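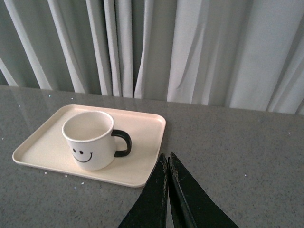 The Kitchen Curtain Makes a Quiet Comeback

Obaidul Gunawardena had a perfectly good blind in his kitchen for 8 years before he took it down one February morning and put it out in the garage, where it still is. He had been wiping the slats with a damp sock (his mother's method, and he swears by it) and got as far as the ninth one before deciding he'd had enough. By lunchtime he was in the car, on his way to Pemero to look at fabric.

I mention the sock because almost everyone I spoke to for this piece had a story like it. People don't seem to plan a kitchen curtain the way they plan a backsplash or a faucet. They get tired of something else, and then they remember that their grandmother had cloth at the window and the room always felt kind.

What has changed since grandmother's day is the length and the fullness. The little gingham café panel is still around, and I'm fond of it, but the people I visited were hanging pale, plain cloth in deep folds that drop all the way down behind the counter, so that you never see a hem at all. Against gray speckled stone it's a lovely thing. A polished counter is a hard, bright surface, and folds give it something gentle to sit in front of. If the stone has enough shine to it, you may even find the pleats showing up faintly along the back, like streaks of paler gray.

Gunawardena bought his cloth at Riquelme in the end, a small shop on the far side of Pemero that sells upholstery remnants in front and curtain fabric in back. He chose an off-white with a touch of gray in it, after carrying home a bright white sample that looked fine in the store and rather like a hospital by his sink. The heading tape and the track were from Trelard. Altogether he spent 700 dollars, which made him wince, although a neighbor down the street had just been quoted 3000 for custom shutters, and he has cheered himself up with that number ever since.

The great secret, if it is one, is to buy more cloth than you think you need. His window is 73 inches wide and he bought twice that, and he says now he'd have gone a little further still. A skimpy curtain pulls flat when it's closed and you lose all those shadows between the folds, and the shadows are half the pleasure. Take the sample home, too, and look at it before breakfast and again after supper, when the overhead light is on.

Then there is the matter of grease, which every reader will be waiting for me to get to. Don't hang cloth beside a burner, please, however pretty the window is over there. Anywhere else, choose something that can go in the washing machine, wash it once before you hem it so that it does its shrinking early, and take it down every couple of months.

As for what goes in front, I'd go easy. A cream tray with a low rim and rounded corners looks well on gray stone, and cream is a forgiving color next to a pale curtain – close enough to belong, warm enough to be seen. I have a tray from Brokby that I've had longer than my current kitchen, and it holds the mail, the salt, and whatever my husband has taken out of his pockets. Gunawardena keeps his for tea things. He tried a row of herb pots along the back for a while, but the basil kept leaning into the folds and left green marks, so the herbs have moved to the back steps.

The blind, by the way, is free to anyone who will come and get it.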